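Ticket 322: Meeting room table, reported wobble
Site: Skumier, room 8
Opened: Tue 19 April
Priority: low
Status: monitoring

Reported: table rocks when leaned on at one end. Same fault logged in December under ticket 259, closed after the leg bolts were tightened.

Checked: leg bolts, all tight. Floor level under each foot, within tolerance. One foot pad worn down. Top and joints sound, no repair needed.

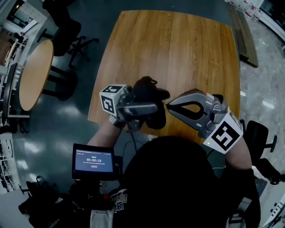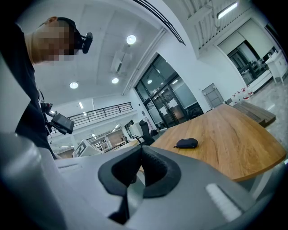
Attachments 1 and 2: table top, wood, with black item on it.

Action: worn pad replaced from Jamar stock, part 132. Rocking no longer reproducible by hand pressure at either end.

Next: recheck in two weeks. If the fault returns, replace all pads as a set.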